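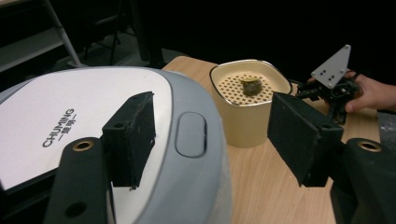 Table and Snack Corner: Common Questions
Skikthorpe community rooms. Questions go to Imogen Marsden at the front desk.

What can I use to wipe the table?
A soft cloth, warm water and a drop of dish soap. Go with the grain and dry it right away. No scouring pads.

There are small pale flecks on the wood. Is it ruined?
Probably not. Crumbs and dust look a lot like scratches on light wood. Wipe first, then check again in daylight.

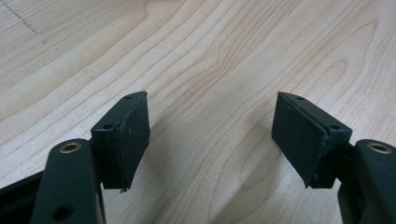 Fragkou wrote in to say that a dry microfiber cloth picks up crumbs better than a damp one, and we now keep both in the drawer.

Can I put a hot pot straight on the table?
No. Use a mat, and leave it under the pot for at least 12 minutes after cooking.
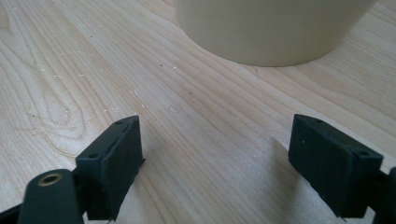
The same goes for mugs and bowls of soup. Mats are in the second drawer.

Where do food scraps go?
In the pedal bin, with a liner in it. Tie the bag and change it by 5 p.m.
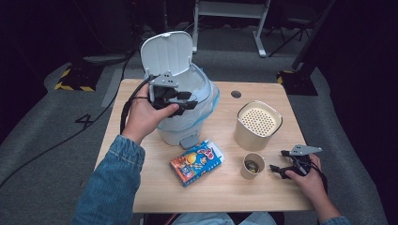

Spare liners come in a roll of 100 and are kept under the sink. Bags go out on Tuesday.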